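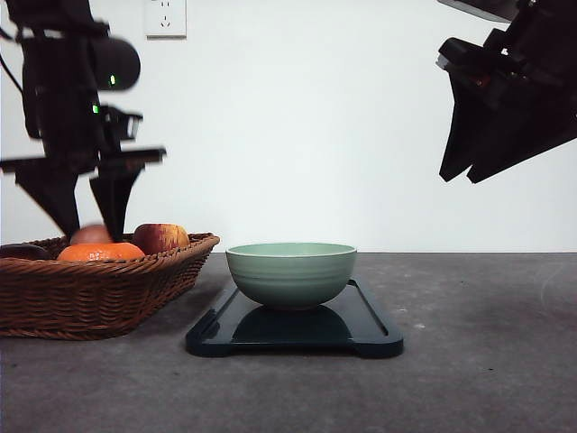

The planner was never the slow part, according to the lead engineer on Paltar, and I'd barely got my coat off before we were into it. I had come to Mengal to talk about motion planning. I had a whole page of questions on motion planning! We used maybe two of them.

Paltar is the software layer that sits between a two-arm setup and whatever model is telling it what to do. "The model says where it would like the gripper to be," the engineer told me. "We decide if that's a good idea, and how to get there without the arms hitting each other." The slow part, it seems, was waiting. Each arm used to ask for permission before it moved, and the other one had to answer, and all that politeness added up to pauses of 700 milliseconds. If you've ever watched two people try to get through a door at the same time, you know the feeling.

So they threw that out. Now both arms share one timeline, and Paltar checks it 30 times a second. I asked what happens when the check fails. "One of them holds still. It's boring, and I love it."

Fruit came up a lot (I'm an apple person, we established that early). An orange is close enough to a ball that the grasp code can be lazy about angles. Apples lean on each other, and the wall of a basket gets in the way of the fingers. "You can have a perfect grasp on the apple and no legal way to reach it," the engineer said. Paltar used to throw those away one at a time. It now scores the grasp and the path together, which took three rewrites and, by the sound of it, a fair amount of shouting at a whiteboard.

I wanted to know about shiny things too, because my own little hobby project falls apart the second a depth camera meets anything glossy. "Oh, reflections. You get a second bowl living under the table." Their fix is to tell the software where the tabletop is and drop any points that land below it. That's all! I went home and tried it the same night.

The logging tool, Wevine, is the bit I'd happily steal. It replays a run next to the plan, so you can drag a slider and see where the two drift apart. There were 257 replays open as bugs when I visited, and the engineer scrolled through them quite cheerfully. "Most are the same bug in a different hat."

The next release should be out in September, with slower, softer closing of the fingers as the main thing. I asked if that was for the apples. "It's for the pears. We haven't told anyone about the pears."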